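Teaching an arm to find its way around a counter

At Wamow, most of the kitchen exists only in software. The company's small learning group spends its days driving a simulated arm around a simulated counter and saving what the arm does. We spoke to the lead of that group on 26 Mar 2025.

The current set is called Girkard. "We have 301 runs we trust," the lead said. "We threw out another 80, mostly for stalling halfway."

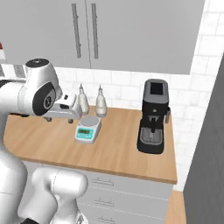 Stalls are the main headache. An operator stops to think, the arm hangs there, and the model learns to hang there too. "So we ask people to plan first and then move – even if the path is a bit ugly."

Operators work in blocks of seven runs and then swap. Longer blocks made for lazy driving, the lead said.

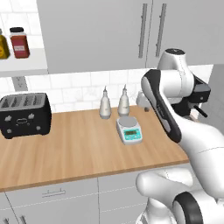

What gets varied

Start pose, mostly, and the viewpoint. The group would like more changes to the objects as well, but each new layout has to be checked by hand. "I'd take 300 runs with different starts over twice that from one start."

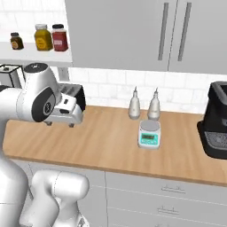
The arm over the counter in the simulated kitchen, with the gripper pointed toward a toaster.

The next set, Flomix, is planned for September. Whether any of it carries over to a real arm is still open. "We haven't tried yet," the lead said. "Ask me in the fall."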